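How to run a simulated arm demonstration at an open day

The instructions cover the simulator station only. The station with the real arm has its own sheet, because the guarding and supervision rules differ. They assume the scene files have been installed and that you have run at least one pick from start to finish at your own desk.

What you need

One desktop machine with a separate graphics card
Two screens, one for the operator and one facing the visitors
A wired game controller, plus a spare
The Staldale scene pack, unpacked to the local disk
A printed copy of the key list

Do not run the scene pack from the network drive. Loading takes several minutes and the texture files sometimes fail to appear. The pack needs 2348 MB of free space.

Step 1. Set up the screens

Place the visitor screen at standing eye height, turned slightly away from the windows. Set both screens to the same resolution and choose mirrored output. Extended output is possible, but the operator then has to look at a different view from the one visitors are asking questions about, and mistakes follow.

Turn off notifications, the screen saver and automatic updates. Mute the sound.

Step 2. Load the scene and check the start pose

Start the simulator and open the kitchen scene. Wait until the shadows have settled before touching the controller. If the arm drops when the scene loads, gravity compensation is off. Close the scene, switch compensation on in the arm settings and load again.

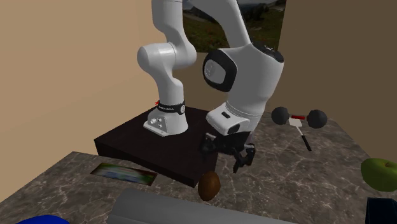

The start pose decides how much explaining the operator has to do, so set it with the visitors in mind. Bring the wrist down over the marble and leave a clear gap between the fingertips and the surface. Keep the fingers partly open, as they are here, so that people can see there are two of them. The kiwi in front of the platform is the first target. The dumbbell to the right of the arm should be left for later, and the apple at the far right is the second target. Save the pose under slot 3 once you are satisfied with it.

Step 3. Set the speed

The default joint speed is too high for a demonstration. Visitors lose track of which joint is moving. Lower the speed setting to 40 per cent for the first run and leave it there unless the group asks for more. Gripper closing speed is set separately and can stay at its default.

Check the physics step at the same time. If objects jitter at rest or slide out of the fingers, the step is too long. Halve it and test again. A shorter step slows the picture on weaker machines, so stop as soon as the objects lie still.

Step 4. Run the first pick

Tell the group which object you are going for before you move. Then:

Press reset and wait for the arm to stop.
Move above the target without lowering.
Turn the wrist so that the fingers close across the narrow side of the object.
Lower until the fingertips are past the widest point.
Close the gripper and hold for two seconds.
Lift straight up.

If the object slips, say so, reset and repeat. A failed grasp is useful material. Ask the group what they would change, and try the first sensible answer. In most cases it is wrist angle or height.

Step 5. Show the heavy object

Open the object properties panel and raise the mass of the dumbbell in stages, attempting the same lift after each change. Keep the grip force fixed throughout. The purpose is to let visitors see that friction and grip force set a limit, and that the limit can be found without damaging anything. Jana Petersen uses a note card to record the mass at which the lift fails, and passes it to the team at the real arm. Keep the cards out of the visitors' way.

Step 6. Let a visitor drive

Switch to guided mode before you hand over the controller. Guided mode locks wrist rotation and limits the arm to the space above the worktop. Stay within reach of the keyboard. The reset key is F5.

Allow each person one pick, successful or not. With groups of school age, have the next person stand beside the driver and call out the height. It shortens the changeover.

Common faults

Arm will not move: the controller was plugged in after the simulator started. Restart the simulator.

Fingers pass through an object: the collision mesh is missing. Reload the scene. If the fault remains, replace the object from the pack.

Message 430 at loading: the licence server cannot be reached. Switch to the offline licence in the settings menu.

Visitor screen black: check the cable at the screen end first.

Closing down

Reset the arm, save the log and copy it to the folder for room 305. Exit the simulator before switching off the screens. Unplug both controllers and return them to the drawer.

Corrections to these instructions go to Ikhsan Latuheru. Last checked against the February scene pack.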